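How to Set Up a Small Packing Room with Roller Lanes and Bins

By Nadhirah Santoso

If you have ever spent a whole morning walking back and forth across a room with one roll of tape in your hand, you already know why I wanted to write this. I have been helping people arrange small packing rooms for a good many years now, first at Zistberg and lately on my own, and the questions that come to me are nearly always the same ones. Where do the bins go? How high should the bench be? Do I need the fancy mat? So pour yourself something warm and let's go through it together, slowly, the way I would if I were standing in your room with you.

What you will need

Stacking bins with a solid rim and handle openings, all from the same family if you can manage it
A flow rack with roller lanes, in two tiers
A steady bench with a flat top
A mat to cover the top
Shelving for cartons and spare stock
A tape measure, chalk, and a marker

Step 1: Clear the floor and walk it

Before you buy anything or move anything, take everything off the floor and walk the room as if you were already packing an order. Go from where the goods come in to where the finished boxes go out. Do this 3 times, and chalk a line along the way you naturally walk. I know it feels silly! But Thắng Hoàng and I did it in his Ovham stockroom last November, and we found that he had been stepping around the same shelf all day long for years.

Keep that chalk line free. Your bench goes along one side of it and your rack along the other, so that you can turn from one to the other without taking more than a step or two.

Step 2: Choose your bins before your rack

People tend to buy the rack first, and then they find that the bins they love sit crooked in the lanes. Buy one bin, measure the outside of the base and the outside of the rim, and write both numbers down. The rim is nearly always wider, and it is the rim that bumps into its neighbor.

Leave a finger's width on each side. If your lanes have metal guides between them, measure from guide to guide at the front and then again at the back, as they do drift a little when the uprights are not quite square.

Step 3: Set the slope of the lanes

Roller lanes want a gentle tilt toward the person picking. Start with the back just a little higher than the front, put in a bin loaded the way you really load it, and let go. It should roll down calmly and come to rest at the front stop. If it bangs, lower the back. If it sulks halfway, raise it – or check that a roller isn't jammed with a scrap of plastic, which happens more than you would think.

Put the heavy, slow things on the lower tier and the light, quick things above. When a bin is finished, empty it all the way, bags and all, before it goes round to the back again.

Step 4: Label as you go

Stick labels on the flat of the short wall, well away from the rim. Labels near a corner get rubbed every time two bins meet, and they will start to lift. Wipe the plastic with a dry cloth first and press down hard from the middle outward.

Step 5: Place the bench and lay the mat

Stand with your elbows bent and have someone measure from the floor to just under your forearm. That is your bench height. Lay the mat out overnight so it relaxes, then set it down from the back edge forward and smooth it with both hands. A textured one stops small parcels from sliding off while you tape. Trim the front edge last, with a new blade, and expect it to fray a little over the years.

Keep the mat clear of everything except the order you are working on. Screens, cables and spare cartons belong at the back or on a bench of their own.

Bins and lanes first, then the benches:
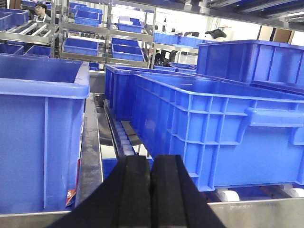
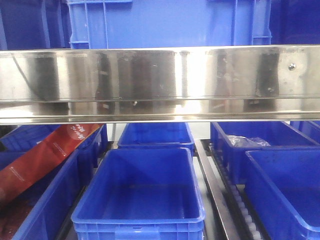
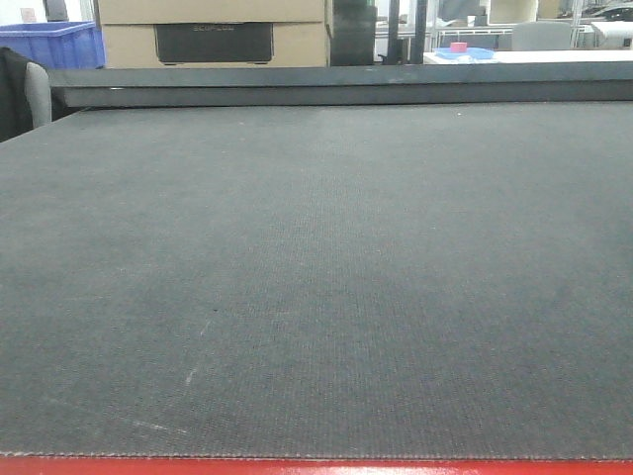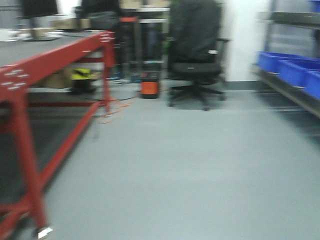

Step 6: Try it for a week before you fix anything down

Please don't bolt anything yet. Pack real orders for a week and keep a scrap of paper by the tape. Each time you have to reach, bend or go looking for something, make a little mark and write down what it was. Piyumi Liyanage had 31 marks on her paper, and 11 of them were for scissors, so she hung a second pair at the far end of the bench and that was the end of it.

Once the marks thin out, tighten the rack, fix the bench feet and sweep up the chalk. Check the lanes again after the first month, with a full bin in each one, and wipe the rollers down with a damp cloth while you are at it.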